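start 7.30pm, water on lectern, clicker is the left one

**Eating by the season when you can't be bothered: notes for Pellarness library talk**

Hi all, thanks for coming out in the cold. Neelam Solanki, I run the produce side at the Grerier food co-op, have done for years. Not a chef. Not a dietitian either, so don't ask me about iron.

Going to talk 60 minutes incl. questions. Loos out the back past the large print.

**Opening bit: the January tomato story**

- Mum's place in Horkard, backyard, tomatoes coming out our ears. Passata in the laundry trough. Whole street got a bag wether they wanted it or not
- then moved to the city, bought tomatoes in July, wondered why I'd stopped liking them
- (pause, let them nod)

Point: we forget what's on when. Shops are the same all year so your head goes the same all year. Hands up who knows when mandarins start? Usually half the room says winter, someone at the back says April. Both fine.

**Why bother**

Cheaper, mostly. Tastes better, mostly. Don't oversell this. Someone always brings up food miles and it gets complicated fast, heated glasshouse vs truck from up north. Say "it depends" and move ON. Last time lost ten minutes there.

Storage is where people waste the money anyway. You buy well then kill it in the crisper.

**Bench or fridge**

Tomatoes on the bench till ripe. Stem side down if you're fussy. Fully ripe and it's 38 outside, ok, fridge, but take them out an hour before tea. Lemons other way round: bench for a few days while you're using them, after that fridge, in a bag or a container with a lid. They go hard as cricket balls otherwise. Still juice inside, microwave for a few seconds, roll it. 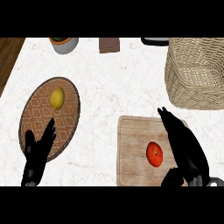 *Slide 2: lemon on the mat, tomato on the board*

Bananas away from everything. Potatoes dark and cool, and not in with the onions. Someone will say their nan kept them together for fifty years. Lovely. Nan had a cellar.

Herbs: soft ones in a glass of water like flowers. Basil hates the fridge, goes black. Coriander doesn't last whatever you do, buy it the day you want it.

Pumpkin!! Whole one keeps for months on a shelf somewhere airy. Once it's cut, scoop the seeds, wrap, fridge, use that week. Ask who's got one rolling round the garage.

**The two-list thing** (this is the bit they write down, go SLOW)

1. List one on the fridge: what's in season this month. Just 3 things. Don't do a chart, the chart ends up behind the calender
2. List two: what's already in the house and needs eating first

Shop off the gap between them. That's the whole system. My sister in law at Hsueh does hers on the back of the gas bill.

Winter example: cauli, leeks, oranges. Already have: half a cabbage, sad celery. So soup, buy leeks, nothing else. Week sorted till Thursdayish — no, say "midweek", the co-op's changed delivery days.

Summer example: zucchini, stone fruit, corn. Joke about people leaving zucchinis in unlocked cars. Only if they seem awake.

**Gluts**

- freeze tomatoes whole, skins slip off under the tap later
- lemons: juice into ice cube trays, zest first!! always forget to say zest first
- stone fruit halves on a tray, then bag once hard
- preserving in jars: do NOT improvise, follow a tested recipe, acid matters. Point them to the books on the trolley, librarian has pulled more than 60

Backyard swap table: Grerier one runs 2 mornings a month, bring what you've got, take what you'll eat. No money. Eggs need to be clean and dated. Pellarness could do its own, there's room on the verandah, have a think. Sign up sheet at the door if keen (CHECK I brought the sheet)

**Questions**

likely ones:
- organic? personal call, wash it either way
- those green bags? haven't noticed much difference myself, some swear by them
- are frozen peas cheating? no, love a frozen pea
- worm farm and citrus: bit is ok, not a bucketful

If short on time drop the herbs and summer example. If long, read out the Horkard chutney recipe, it's in the blue folder.

Thank library, thank whoever did the slice. Keys back by 9.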